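Runonham Talks: question and answer transcripts

Data card and README, second release

Contents of this folder

Written transcripts of the evening question periods held at the Runonham reading room, where a speaker gave a talk on spiritual subjects and then took questions from the floor. The talks themselves are not included. What you get is the questions and the answers, in the order they were given, one file per evening.

There are 36 evenings. The subjects are the usual ones for a group of this kind: the soul before birth, guardian spirits, dreams, reincarnation, meditation, Atlantis, the meaning of numbers, the chakras, and how to tell a real message from wishful thinking. The questions tend to be short and the answers long.

Where the text came from

The evenings were recorded on cassette and later copied to disc by Vidley, a small transfer shop. We typed the text from the disc copies. The original cassettes are in poor shape and we don't lend them.

Two evenings have a tape turnover in the middle of an answer. The missing words are marked [gap] and we have not tried to guess them. If an answer picks up again on another subject after a gap, we left it that way.

File layout

talks/ holds the transcripts, plain text, UTF-8.
index.csv lists each evening with its title, season and number of questions.
terms.csv is the word list described below.
notes.txt has remarks from the typists, mostly about sound quality.

Each question starts with (Q) and each answer with (A) on a new line. A follow-up from the same person is marked (Q+). Laughter and long pauses are left out. Comments from the floor that got no answer are also left out, except on evening 11, where the discussion does not make sense without them.

Fields in index.csv

evening: number of the evening, matching the file name
title: the title announced at the start, or "untitled"
season: spring, summer, fall or winter
questions: how many questions are in the file
sound: good, fair or poor
checked: yes if a second person listened through against the text

Spelling and names

Speakers of this tradition use many names that have no single English spelling. We picked one spelling for each and used it everywhere. Akashic is capitalized. Karma and aura are not. Spirit is capitalized only when the speaker means the one source of all, and that was often a judgment call. The choices are in terms.csv, with the variants we turned down in the second column.

The word "density" gave the most trouble. In the early evenings it means a level of being, and later it is sometimes used for the heaviness of the body. We left the word alone in both cases and made no note in the text.

Privacy

Names of people who asked questions have been removed, along with the names of their relatives. Towns were removed when they appeared together with an illness or a death. Questions about a specific health problem were dropped if the person could be recognized from the rest of the question. Nearly 60 questions were taken out on those grounds.

If you attended and find something of yours that you would like removed, write to the address in notes.txt and it will be left out of the next release.

What the files are good for

Reading, searching by subject, and comparing how an answer changed from one season to the next. People in study groups have used the first release to pick a passage for the evening. The Cluvbridge group reads one answer aloud and then sits in silence for 10 minutes.

What they are not good for

The answers are statements of belief. They are not medical, legal or financial advice, and several of the older ones on diet and fasting should not be followed without talking to a doctor. Predictions are kept as spoken, including the ones with dates that have passed.

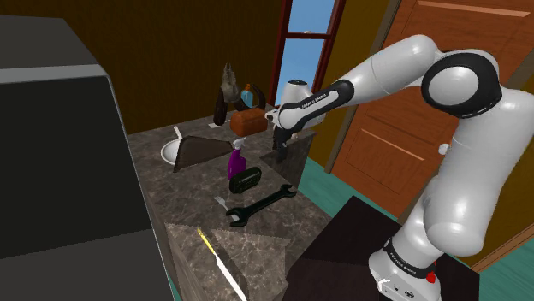 Runonham Reading Room, Transcript and Archive Group

Changes in this release

Added four evenings on dreams and one on the life between lives.
Fixed the order of the files for the spring season. Two March evenings had been swapped.
Replaced curly quotation marks with straight ones.
Removed a duplicate answer on the silver cord.
The terms list now includes words from the Lumbao meditation course, as several questions refer to it by its own vocabulary.

Known problems

Some (Q+) marks are probably wrong. On a poor recording it is hard to tell whether the same person is still speaking.

The title field is empty on one line of index.csv where it should say "untitled". Some spreadsheet programs shift the columns when they open it. Import it as comma separated text with quotes and it reads fine.

Use

You may copy and share the files free of charge. Please keep this README with them and do not sell them. If you quote an answer in print, give the evening number and quote the whole answer, or mark clearly where you cut it.

Last updated Sat 11 September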